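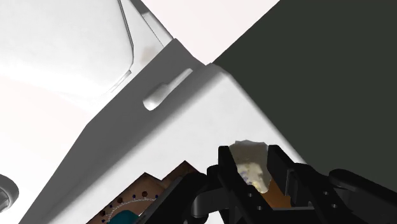 Figure 4. Simulated wrist view with the two-finger gripper holding a small translucent object near the white surface.

4.2 Comparing the two finger controllers in simulation

Before we let either controller near the real arm at Lolbridge, we wanted to know how each would behave with the kind of small, pale, see-through things that gave us so much trouble in the earlier study. We therefore set up the same kitchen in the simulator and ran both of them there, the Shearer controller, which closes the fingers at a fixed speed and stops on a force limit, and our own Mollside controller, which slows down as the fingers get near the object and keeps adjusting its grip while the arm is moving. The gripper model, the arm and the wrist camera were kept the same for both, and so were the starting poses, so that whatever difference we found could fairly be put down to the controller.

The view in Figure 4 is the one the controllers work from, and we spent a good deal of time looking at views like it. The dark fingers stand out well against the white surface, but the object between them is pale and partly see-through, and its crinkled upper edge is whitish too, which makes for a poor outline. The orange-brown patch showing between the object and the right finger turned out to be a useful cue for us as human readers of the logs. Neither controller was given any special help in using it.

Each controller was given 443 attempts. An attempt counted as a success if the object was lifted, carried to the target and still held there 7 seconds later. We were rather strict about this last part, and Fiona Gourlay, who wrote the scoring script, argued (rightly, we now think) that a grip which lets go on arrival is of very little use to anybody who has to put the thing away. Attempts in which the arm touched the white surface on the way were allowed to continue, although we marked them separately.

The Shearer controller failed 136 times under this rule and the Mollside controller failed 18 times. We were pleased, naturally, but we would ask the reader to be a little careful with these numbers. The largest share of the Shearer failures came during the carry, when the arm tilted and the object slid down between the fingers, and our simulated contact model is known to be on the slippery side. A more generous friction setting would very likely bring the two closer together. We kept the default because it was the setting used in the Kumthorpe trials, and we wanted our results to sit next to theirs without a long list of footnotes.

The failures that were left to the Mollside controller were of a different sort. In most of them the slow final approach ran past the time limit before the fingers had fully settled, and the attempt was scored as a failure even though the object had not been dropped. A longer limit would be an easy change to make, but it would hide a real cost of the method, so we have left these in the count and return to the question of speed in Section 4.3.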